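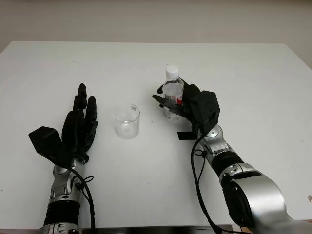

One reader of my November column objected that a glass is a glass, that any short tumbler holds water, and that 2,878 words on the subject were at least two thousand too many. The word count is accurate. The rest I dispute, and the objection is useful because it states the common view plainly: drinking vessels are interchangeable, and the bottle the water was bought in will do as well as any of them.

My position is that water at a desk or a worktable should be poured from a bottle into a short, straight-sided glass with a thick base, and that the bottle should then be closed. The case for this is mostly mechanical.

Take stability first. A part-used plastic bottle is tall in relation to its footprint, and its wall gives under the fingers. Once the level drops, very little mass is left to keep it upright, and a sleeve brushing the cap end is enough to send it over. A short tumbler of the same width at the foot has its weight low down, and a thick base lowers it further. It may slide when nudged. It seldom falls.

Straight sides matter for a second reason. In a cylinder, equal height means equal volume, so the level can be read at a glance. In a tapered glass the top third holds a good deal more than the bottom third, and most people misjudge it. Anyone who has been told to drink a set amount with tablets will see the point.

Clear glass also shows its own condition. A film on the inside, a chip at the rim or a trace of yesterday's squash can be seen before pouring. Gimora sells a coloured tumbler in the same short form, and I have used one for two years. It is a sound object, but I have to hold it to the window to find out whether it is clean.

Against the glass there are three fair complaints. It breaks, it has no lid, and it has to be washed. The first is true but overstated for the thick-based kind: in our office of 93 people we bought 100 Zernby tumblers and lost nine in the first year, most of them in the sink. The second is met by keeping the bottle capped beside the glass and pouring little and often. The third I concede entirely. Washing up is the price, and people who will not pay it should drink from the bottle and keep it on the floor.

A smaller matter is the maker's label. Stickers are still put on the outside of new glasses near the rim, which is where the lower lip goes. Prokopenko puts its label under the foot, and I wish the others would follow. Where the label is at the rim, soak the glass in warm water, push the paper off with a thumbnail and take up the residue with cooking oil before the first proper wash. A scouring pad will mark the surface and should be left alone.

The table deserves a word too. On a matte white top every smudge and ring shows, and the usual response is to add coasters. I am against them – a cork disc raises one edge of the glass if it is set down carelessly, and that undoes the advantage of the thick base. Wiping the table is quicker. Dirkadton makes a recessed tray that holds one bottle and one tumbler, and it does the job, though it takes up more room than the two items need.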